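Home Products Services Gallery Support Contact

Skestell Tabletop Handling Service: Gallery

Skestell is a simulation and trial service for organisations considering a single-arm robot for the handling of household ceramics. It is offered by Holloway under annual licence, and each licence includes three furnished room models and access to the Fumus grasp planner. Clients may submit their own objects for modelling -- a charge applies to each one beyond the first 60.

The gallery is maintained by Otis Yazzie and is revised each October. All views are rendered in the Skestell simulator.

Dining Room Model

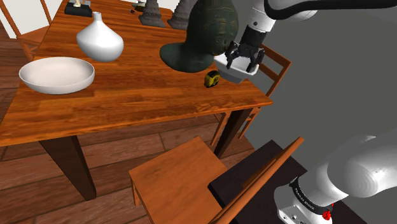 Small-bowl handling at the dining table. The two-fingered gripper holds a white bowl by its rim just above the table top, beside the dark green sculpture and the tape measure. A larger white bowl and a vase share the table.

Kitchen and Study Models

Views of the remaining two models will be added to the gallery on completion of the present review. Licence holders may request them in advance through the Support page.

Availability

The service is supplied with the Pramamum reporting module, which records every trial and prepares a written summary for the client. Installation normally takes roughly nine working days -- training for staff is arranged separately. Enquiries should be addressed to Holloway through the Contact page.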